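Chapter 3
Showing the Task

In the last chapter every movement of the arm was typed in as a position. That is slow, and it suits only work that never changes. A second way is to let a person perform the task through the robot and keep a record of what the joints and fingers did.

There are two common methods. In hand guiding, the operator takes hold of the arm and moves it. In remote control, the operator stays clear of the table and works a separate device, and the arm copies it. Hand guiding becomes awkward when two arms must move together over a conveyor.

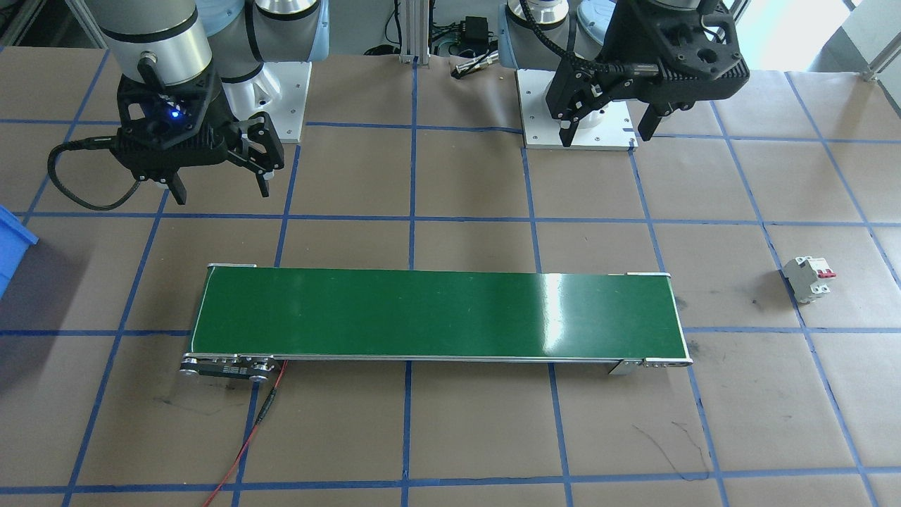 Each recorded run is called a demonstration. The Ollia exercises in this chapter use 66 of them, all made by remote control. Start positions are varied from run to run, and the tape grid on the table helps the operator to do this evenly.

Section 3.1 deals with recording joint angles and gripper states. Section 3.2 covers faulty runs and when to discard them. Readers who have not yet set the speed limits described in Chapter 2 should do so before going on.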